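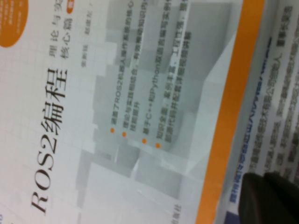 Thursday, desk and shelf

Started at 7.15 with the shelf survey, as the books can't go back until I know what the boards will carry. Width between uprights 700 mm. Shelf depth still to be measured properly; the tape in the kitchen drawer has a bent hook and reads a couple of millimetres long, so I took everything from the 100 mark and subtracted.

The ROS2 programming book came off the pile first. It is the core volume (核心篇), theory and practice, and my Chinese is slow enough that I work from the bullet points on the cover before opening a chapter. The first one promises the core of the ROS2 operating system. Made a new page in the notebook for vocabulary: 40 terms to learn before the end of January, mostly nouns. Verbs can wait.

Jocelyn Fraser rang at ten about the Lista order. The brackets are in stock at Pornen but only in the long pattern. I said long would do if the holes are on the same pitch. She will check. Total for brackets and boards is 3,000 including delivery, over 1,000 of which is the boards. I had budgeted less for those and will leave the top shelf until spring.

Then the side board. It stands edge-on and the off-white panel beside it is the cooler of the two, so any paint match has to be done against each separately. Brown speckling on the left of the off-white face. Tried to decide between cleaning and repainting and put down "clean first".

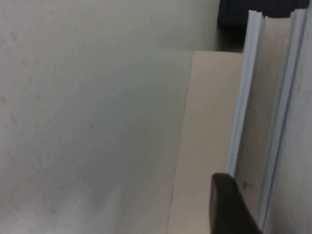

Off-white face with speckling, beige board, pale uprights to the right.

Lunch late, soup. Read the Mandagi catalogue while eating. Their load tables assume a solid back fixing and say nothing on plasterboard, so I can't use them for the upper shelf. Wrote to Plivska to ask for their own figures - second request, same question, shorter wording.

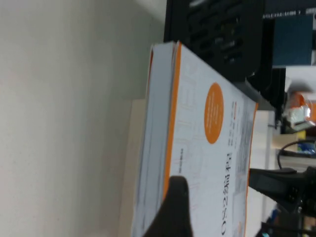 Load per shelf is the part I keep getting wrong. I had been working from an average book and a row count, and the technical volumes throw that out badly. This one is thick, a broad band of page edges beside the orange stripe, and a full row of its kind would weigh a good deal more than the paperbacks I based the sum on. Redid the calculation with the heavy books on the bottom shelf only. Orange edge facing out, as I can find that colour without my glasses.

Bulb in the hall gone again. Vocabulary after supper, first page only. Ring Jocelyn tomorrow before nine re hole pitch.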